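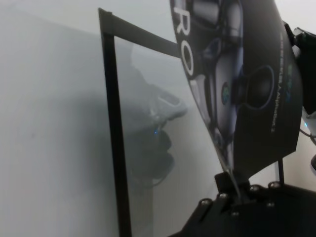 Keeping the boxes: news from the packaging room

Many of you have asked me what happens in the packaging room at Jirnance after the move, so I will try to tell it in order. The shelves are standing, the long table has its place again, and the collection now has 1,794 boxes with a card in the index. Before the move I believed we had passed 2,000 already. We had not. A good part of what I was counting were inner trays and sleeves which belonged to boxes we had entered before, and Huguette Mallet has patiently put them back together with their parents, as she calls it.

For the newer members: we collect the packages in which things were sold. It can be soap, tea, light bulbs, toys, and in the last years a lot of electronics. The oldest piece we own is a tin for cough drops and the youngest ones come to us almost every month, often from people who kept them on top of the wardrobe for years and suddenly need the space.

The work of this winter was the dark boxes. We have always put them off. A white carton shows you its damage immediately, but a black one with a glossy print must be turned and turned under the lamp until you find the angle where the scratches appear. The same gloss also takes in everything else in the room, and you can look at a mark for a full minute before you understand it is only a reflection of your own sleeve.
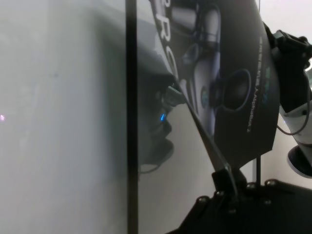

Glossy black box with white outlined lettering and a round motif.

Nneka Aliyu wrote the new rules for describing these, and I find them very good. We used to note the color, the size and the maker, and that was all. Now we begin with how the letters run. On many boxes for electronics the big name is turned on its side and goes along the edge, so it can be read when the box stands in one way and is quite hard to read in the other. Then we write what the main image is, and only after this the small print. If the small print can't be read without a magnifier, we write this also, and we do not guess. I have guessed in the past and I am still correcting it.

She also asks us to say which way the box was standing when we described it. It sounds too simple to mention, but Benoît Lacroix and I once made two cards for the same box, his with the letters going up and mine with the letters going down, and both cards stayed in the drawer until February.

Handling is the other subject, and there I must repeat some things. Please hold the box by an edge or by a corner and leave the large printed face free. Fingers leave a print on the gloss that does not go away with a dry cloth, and a wet cloth is forbidden in this room. Do not put adhesive notes on the front, even for five minutes.
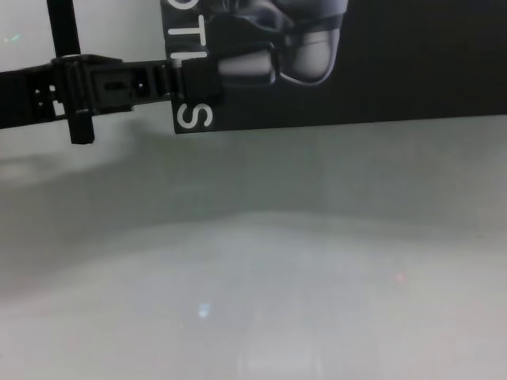 If you have to set a box down, put it on the gray felt with the printed side up. The felt is new and it still loses some fibers, so shake it outside before you start - outside, not in the corridor, where the Clodonell choir has its coats. Cotton gloves are in the second drawer. Zlatko Kneževič does not like them for thin card and works with clean bare hands, and we have agreed that both ways are permitted.

The shelves came from Imden, and they are a little deeper than the old ones. We first placed the boxes in two rows, one behind the other, and after one week everybody was unhappy. Now there is a single row, with the label facing the window side. The flat packages stand upright between dividers, and nothing heavy goes on top of anything. The tall shelf on the left is 73 inches high, so please use the step and do not pull a box down from the top by its flap. We have lost two flaps in this way.
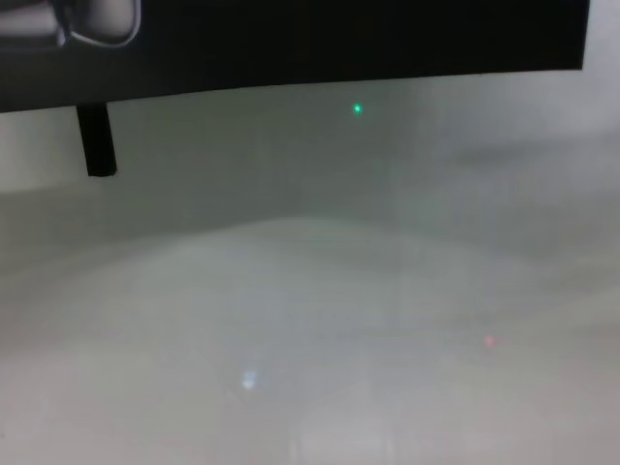

Light remains our open question. The room gets gray quite early in the afternoon, and black print on black card is then nearly impossible to judge, even for people with better eyes than mine. Jocelyn Lachance has offered us two daylight lamps, and we will try them on the long table before we buy more. Until then, please do the inspection of dark surfaces before 3 in the afternoon and keep the index work for later. When you close up, look also for the little lights. A green one can be very small and still quite bright against a pale background, as you see, and it is easy to walk past it when the big lamps are still burning. Switch off what is yours and ask about the rest.

We have seven crates still closed. Five are from the Vukčević shop, mostly shoe cartons and some hat boxes, and I look forward to these very much. The other two have no list at all. Anyone who wants to help with opening them is welcome in the mornings from 9:30, and no experience is needed, only clean hands and some patience.

Also, we are again looking for acid-free tissue. If your workplace throws it away, please write to Huguette and she will come with the car.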